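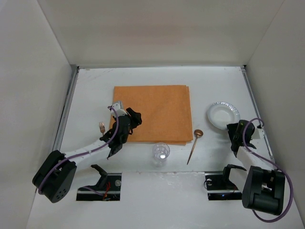
Toalha laranja dobrada, garfo pequeno e copo transparente.

Kit de Leitura de Verão Plomlow
Referência 121
Fornecedor: Worholm Material Escolar

O Kit Plomlow foi preparado para bibliotecas escolares e municipais que organizam programas de leitura durante as férias. Serve um grupo de até 17 alunos do 1.º ciclo e cobre 9 semanas de atividade, com uma sessão por semana. Pode ser usado na biblioteca, na sala de aula ou em centros de tempos livres.

Os livros não estão incluídos. O kit funciona com o fundo que a biblioteca já tem, e o guia traz sugestões de géneros e níveis de leitura para cada semana, sem obrigar a títulos concretos.

Conteúdo da caixa
44 fichas de leitura em papel de 120 g, formato A5
17 cadernetas individuais de registo
17 cartões de leitor com cordão
Folhas de autocolantes para as cadernetas
1 cartaz mural de progresso, formato A2, dobrado
1 guia do dinamizador, capa mole
1 carimbo com almofada de tinta azul

As fichas dividem-se por cores conforme a dificuldade: amarelo para leitores iniciantes, verde para leitura autónoma e azul para textos mais longos. O verso de cada ficha fica em branco para desenho ou notas.

Guia do dinamizador
O guia apresenta um plano por sessão, com duração prevista de uma hora. Cada plano indica o material necessário, uma leitura em voz alta, uma atividade em pares e uma tarefa para casa. A sessão da quinta semana tem por tema as histórias à mesa e pede aos alunos que escrevam a ementa de uma personagem. No final há um modelo de carta aos encarregados de educação e um modelo de certificado, ambos fotocopiáveis.
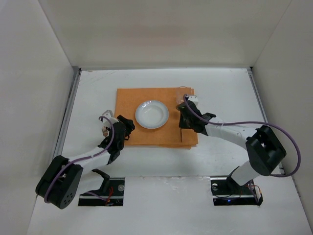

Versões disponíveis
Plomlow Base: a caixa descrita nesta página.
Plomlow Higuchi: inclui também um conjunto de cartões para kamishibai e o suporte de mesa em cartão.
Plomlow Hosis: versão em letra ampliada, com fichas em formato A4 e cartaz de alto contraste.

O conteúdo pedagógico é igual nas três versões. As cadernetas da versão Hosis não são compatíveis com os autocolantes da versão Base.

Reposições
As cadernetas, os autocolantes e os cartões de leitor vendem-se em separado, em embalagens de 9 unidades. O guia não se vende avulso. Para substituir fichas danificadas, indique a cor e o número impresso no canto inferior direito.

Encomendas e entrega
As escolas podem encomendar por nota de encomenda ou através do formulário da loja. Durante o mês de agosto o armazém está encerrado, pelo que os pedidos recebidos nesse período são expedidos em setembro. Aceitam-se devoluções de caixas por abrir, com a fatura.

Página atualizada em 2019-12-29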